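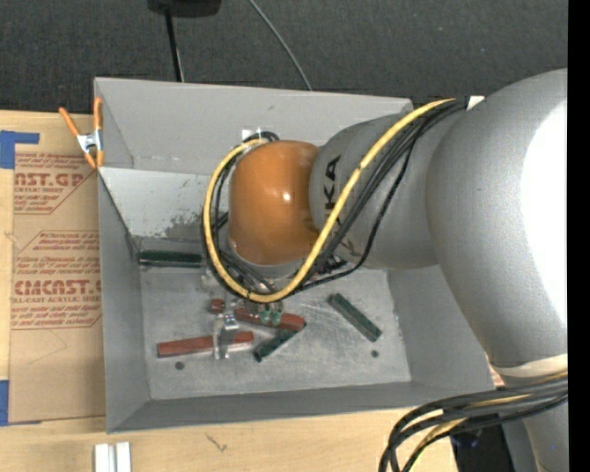 Home > Reviews > Workbench > Teaching handles and remote rigs

Ollard hand controller kit, four months in

Posted April 30, 2020 by Chae-won Byun
Filed under: teleoperation, teaching by demonstration, bin picking

I've been promising this one since the winter and three of you have now emailed to ask where it is, so okay, okay. This is my long review of the Ollard controller, the handheld thing you wave around so that a robot arm waves around with you. I'm using it to collect demonstrations for block picking out of a metal bin, which sounds like the most boring job in robotics until you try to do it well.

Quick background for anyone who came in through the drill press reviews (hi!). You can teach an arm a task by grabbing it and pushing it through the motions, or you can sit back from it and drive it with some kind of controller while it records what you did. I started out with the first way. Our KUKA is perfectly happy being led by the wrist, and for big, sweeping moves it's lovely. You feel the weight of the thing, you feel it touch, and you learn a lot about your own shoulders. But down inside a bin with sloped walls my hand was always where the gripper needed to be, and my forearm kept coming between the camera and the blocks. Half my early recordings are a very nice study of a sweater sleeve.

So, the Ollard. In the case you get the handle, a tracking puck that clips to it, a base station, a foot pedal, a power brick and a cable that is too short. The handle is shaped like a fat glue gun with the nozzle missing. The trigger runs the gripper. Hold the pedal down and the arm follows your hand, lift your foot and it stops listening, so you can shift your grip or scratch your nose and then pick up where you left off. I love the pedal. I would buy the pedal on its own and strap it to other machines.

Setup

The manual says an afternoon. It took me two evenings, and Tae-yang Ham had to come over for the second one after I'd flipped an axis and couldn't see it. If you push the handle away from you and the arm comes toward you, stop there and fix the frame settings before doing anything else! Don't try to get used to it. I tried to get used to it and then couldn't back my car out of the lot.

The software side is called Vesia and comes with the kit. Install was fine. It found the base station right away, it found the arm after I typed the address in by hand, and it asks you to touch the gripper to four points on the table so it knows where flat is. Redo that whenever you bump the table. There is a menu item for it, buried two levels down, and I'd like it moved to the front screen, please.

Driving it

The default scale is one to one, so an inch of hand is an inch of arm. Fine for crossing the table. For going down to a block lying against a sloped side, I turned it to 3, meaning three inches of my hand for one of the arm, and suddenly I could place the fingertips where I meant to. You can switch scales from a thumb button in the middle of a move, and it doesn't jump when you switch. The older kit I borrowed last August did jump, and I still flinch.

Twisting the wrist is the weak spot. A long block lying at an angle needs the gripper turned to match it, and the handle reads small twists a bit late. So you turn, nothing, you turn a little more, and now you've turned too far. I got used to twisting early and up high, then coming straight down without touching the rotation again. My recordings look better for it, but that is me adapting to the tool, and for this price I'd like the tool to meet me halfway.

There's no force feedback. The handle buzzes when the arm reports contact and that's all you get. With a metal bin you hear contact before you feel the buzz anyway. I found myself driving by ear a lot, and I bet my best runs would be hard to repeat with headphones on.

One more on the handling: it's heavy at the front. After 100 demonstrations in one sitting (I know, I know) my thumb was buzzing by itself. Jae-hoon Ahn has much bigger hands than mine and says he doesn't notice the weight at all. Ye-seo Yeo has smaller ones and has to reach for the scale button with her other hand, and that kind of ruins it. Try before you buy if you can.

What the recordings are like

Good, mostly. Every run saves the arm's joint positions, the handle's position, the trigger and whatever cameras you have hooked up, all on one clock. I've had cheaper kits where the gripper closed on the block in the video well before it closed in the log, and you find out after a week of work. I checked this one by opening and closing the gripper on nothing in front of the camera and going through the frames. Lined up every time.

The naming is dumb. Files get a running number and nothing else. My folder is currently at 1893 and I could not tell you which of those are red blocks, green blocks or me demonstrating the thing to my mother. You can add a note after each run, but it pops up a text box and by then my hands are full. Let me use the pedal to mark a run good or bad! Chang-ho Yoon wrote me a little script that does it with a double tap, and I'll put it up once he's cleaned out the swear words.

And please look at your bad runs before you toss them. I used to delete every demonstration where I fumbled. Then I noticed that the policy trained on my clean ones had no idea what to do when a block slid down a slope and ended up somewhere new. I keep the fumbles now as long as I recovered from them, and I do a few on purpose where I come in crooked, back off and line up again. Different piles, too. Crowd the blocks together, put one in a corner, lay one right across another. It's tempting to lay them out nicely, because it goes faster, and then nicely laid out blocks are all your robot can handle.

Against the Gurnenus

People always ask. The Gurnenus is the leader arm type, a small copy of your robot that you move with your hand while the big one follows. It's better at wrist angles, no contest, and you can tell when you're about to run out of joint travel since the little arm runs out too. But it needs its own table space, it costs a good deal more, and it has to match your robot. Change arms and you're shopping again. The Ollard doesn't care what it's plugged into. If all your work is in tight spots with a lot of turning, save up. For picking and placing, I'd stay here.

Support

I wrote in twice. The first answer came the next morning and solved it (the puck had been charging upside down, my fault). The second was about the twist lag, and I was told an update is coming. No date. I'll add a line when it shows up.

Good: pedal, scale switching, logs that line up, works with anything
Bad: twist lag, front-heavy, file names, that cable

Score: 4 out of 5

Would I buy it again? Yep. I'd order a longer cable the same day.

Comments (2)

Won
Does the base station mind all the shiny metal? Ours lost tracking near a steel cabinet.

Chae-won Byun
Mine did once, when I had it down low facing the bin. I moved it up onto a shelf pointing down at where I stand and it's been fine since. It only has to see the handle, so keep it aimed at you and away from the arm.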